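Clear One Surface: My July Desk Reset

Hello again, friends, and welcome to the July letter!
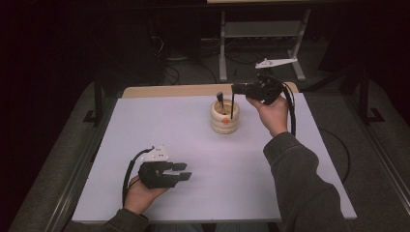

I've been on a bit of a tear with tables this month. It started when I went hunting for a stamp and came back with three dead markers, a takeout menu and a birthday card I was supposed to mail to Huguette Hawthorne in the spring (sorry, Huguette, it's coming, I promise). So I gave myself one job: get a single surface completely clear, and then let one cup back on it. One! Whatever fits in the cup stays, and everything else has to find a home in a drawer or leave the house.

The cup matters more than I expected. I tried a skinny glass first and it tipped over every time I reached for a pen. Something straight-sided with a bit of weight to it is much better, and I have a real soft spot for the ridged cream kind, because they look nice even when what's in them doesn't. Two or three things standing up in it is plenty. Once you're cramming, you're back to rummaging.

My other tip is a big white board laid flat over the tabletop. I stole this one from Rosaire Paquette, who cuts all her quilt pieces that way, and wow, does it make a difference. You see every crumb and paper clip, so you wipe it down without being told. Mine is a secondhand one I picked up in Dinthorpe for 20 dollars, and it's got a scuff in one corner that I've decided to like.

I do the reset at 7 in the morning with my coffee, before the mail comes and ruins everything. Gordon Beaudoin wrote in to say he does his at night and sleeps better for it, so suit yourself!

If you try it, send me a note and tell me what ended up in your cup. I got nearly 200 replies to the junk drawer letter and I read every last one, some of them out loud to the dog. Next month we're doing the hall closet, so start looking for your missing gloves now.

Maëlle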